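4.2 Setting up the board and blocks

Applies to the Plustmont block set, item 316.

1. Wipe the maple board with a dry cloth and lay it flat on the perforated table.
2. Check that the board does not rock. If it does, look for a raised screw head under it.
3. Take the blocks out of the tray and spread them over the board. Leave 20 mm between blocks where you can.
4. Stand the cylinders upright.

Note: Small dark knots in the maple are normal.

Caution: Do not soak the board. Wet wood can warp.

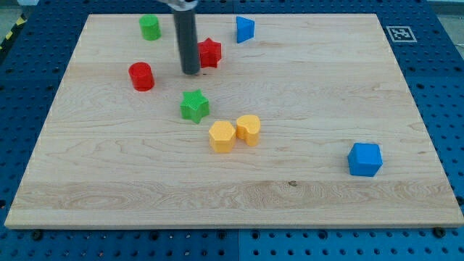

Do the blocks have to be sorted by color first?
Sorting is optional. Any mix of colors and shapes can go on the board.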